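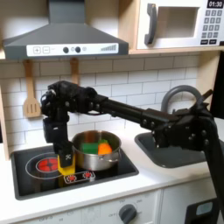
Krystyna Ziółkowski
Laboratory Practice Lead, Seltcombe

Notebook entry, Friday, toy kitchen station

Purpose: to record the working rules for pick-and-place runs at the cooktop, as revised with Hubert Kurek. The task is to bring the yellow block to the steel pot. The orange and green food pieces are part of the setup and are not to be handled during a run.

1. Setup check. The operator confirms that the pot stands on the right half of the cooktop with its handle toward the sink. The wooden utensils remain hanging. The faucet and sink stay clear of loose items.

2. Reference view. One still of the pot and its contents is stored with each run, taken with the arm out of view. Pieces may overlap in the pot, so a single angle is not accepted as a record of the contents.

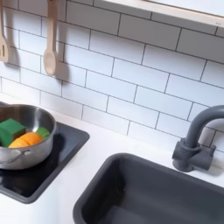
3. Approach. The gripper comes down from above. Contact with the pot rim ends the run and is logged as a fault, even where the block is placed afterward. Run 26 is to be relabeled under this rule.

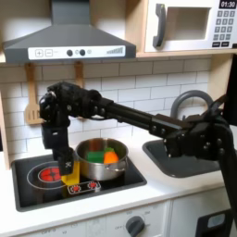

4. Sign-off. Two people initial each sheet. Hands stay outside the counter area until the operator calls the stop.

Open: T. Piątek to propose wording for a block left standing on the cooktop. Sheets up to 154 keep the old form.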